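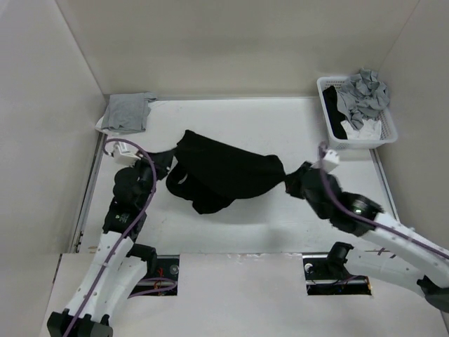
Subject: Re: Change to the textile collection service in Amville
Date: 6 April 2018
List: Amville Residents' Services

The Services Office has received a number of replies to the October notice on textile collection. The most frequent is quoted below, with the office's response.

> The notice says that clothing will no longer be taken with the
> paper and glass. Our building on the Alemneh side has no room for
> another bin. Are we expected to carry everything to the Botel
> Street depot? And does the rule on clean items mean that a shirt
> with a missing button will be turned away?

Buildings without room for a separate bin may request a shared one. The request should be made by the building manager and should name the preferred location. Shared bins are placed on public ground only, and the office will confirm the site in writing before delivery. Residents may also use the depot, which opens at 9 a.m. on all collection days.

Missing buttons, broken zippers and small tears are not grounds for refusal. Items must be clean, dry and tied in a bag. Shoes should be fastened together in pairs. Pillows, rugs and items stained with paint or oil belong in household waste.

The contract for collection is held by Bredix for the present term. Under its terms, any building that sets out more than 500 pounds in a single month may ask for a second pickup at no charge. Smaller amounts will be taken on the regular route.

Several members asked whether the list could receive the route map as an attachment. Attachments are not permitted under the list rules. Printed copies are available at the depot counter and at the public library.

Replies to this message go to the full list. Questions on a single address should be sent to the Services Office directly, with the building number in the subject line.

Services Office, Amville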